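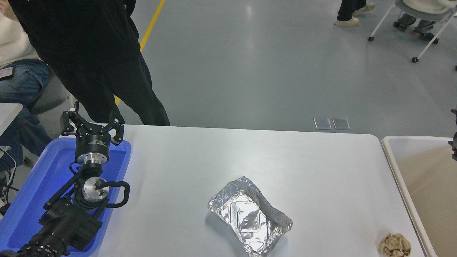

Berbridge Community Kitchen – Monthly Walk-Through
Monday, July 30, 2018

Hi all! I did the rounds before lunch prep, and my comments are under each item as usual.

Fire extinguishers: OK
Both tags are current. The one by the back door was hiding behind the flour bins again (please, please keep that spot clear).

Walk-in cooler: OK
The thermometer read 37 and the door seal feels good and snug. I do love that door.

Dish machine: NEEDS WORK
It's the old Clultia, in here since 2015, and the rinse gauge is sticking. I tapped it and it jumped up, so I don't trust it. Call is in to the repair line.

Floor mats: NEEDS WORK
The long one by the fryer is curling at the corner and I caught my toe on it. I've flipped it for now – new one is on order.

First aid kit: RESTOCKED
We were out of burn gel! I put in a box of 50 bandages too, the blue kind.

Exit lights: OK
Held the test button for 30 seconds on each and they stayed lit.

Hood filters: OK FOR NOW
A bit greasy on the left side. Full cleaning is booked for October, but let's soak them once before then.

Storage shelves: OK
Heavy cans are back on the bottom. Thank you, whoever did that!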